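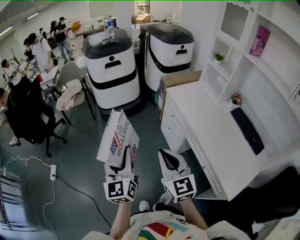

A sala de triagem, com a caixa branca e alta.

O procedimento de encerramento da Plollia tinha 20 páginas e não previa flores. Joaquim Bragança verificou o índice, depois o anexo. Mobiliário, consumíveis, equipamento, documentação. O vaso de flores rosadas e vermelhas continuava no canto traseiro da secretária branca, sem categoria.

– Põe em consumíveis – disse Teresa Calado.

– Consumíveis é para abater.

– Então em mobiliário.

Escreveu mobiliário. A secretária ocupava o lado direito da sala, encostada às estantes embutidas, e tinha gavetas que Joaquim abriu de cima para baixo, por ser essa a ordem da ficha. Na primeira havia recibos de julho. Na segunda, uma fita métrica e um cartão de visita de Cillian Conneely, com um número riscado e outro escrito por cima. As restantes estavam presas e abriram com a régua.

O teclado preto estava atravessado no tampo. Vitória Aguiar deixava-o sempre assim, em diagonal, porque escrevia de lado para poder ver a porta. Ninguém o tinha endireitado depois da saída dela. Joaquim mediu o tampo, registou o valor e voltou a pôr o teclado no mesmo ângulo, o que lhe exigiu duas tentativas.

– A caixa alta vai para onde? – perguntou Teresa.

Tratava-se da caixa de cartão branca, com as letras cinzentas grandes, DUSTFOR, e a bandeira americana. A guia de remessa dizia apenas "artigo diverso, Clurnell, 400 gramas". Joaquim pesou-a na balança do correio. O visor indicou 400.

– Confere.

– Perguntei para onde vai.

– Sérgio Paiva tem de assinar.

Sérgio assinava no piso de baixo, entre as duas e as três, e não aceitava artigos diversos. A instrução era dele e estava afixada no elevador. Um artigo diverso devia ser reclassificado ou devolvido; a devolução exigia remetente; a Clurnell já não atendia o telefone.

Teresa foi buscar a outra caixa, a castanha, que estava ao alto contra a ponta da secretária. Estendeu-a no chão verde-azulado e dobrou as abas. Lá dentro couberam o livro ou caixa cor-de-rosa da prateleira de cima, os recibos, a fita métrica e o cartão. A planta verde do vaso branco ficou no seu cubículo até ao fim, por causa da terra.

Às duas e cinco Joaquim preencheu a última linha. Na coluna do destino, onde o modelo pedia um código de 5 algarismos, escreveu o número de Cillian Conneely, o que não estava riscado. Tinha algarismos a mais. Continuou-o pela margem, datou a folha de 11 de outubro de 2024 e desceu com a caixa branca debaixo do braço.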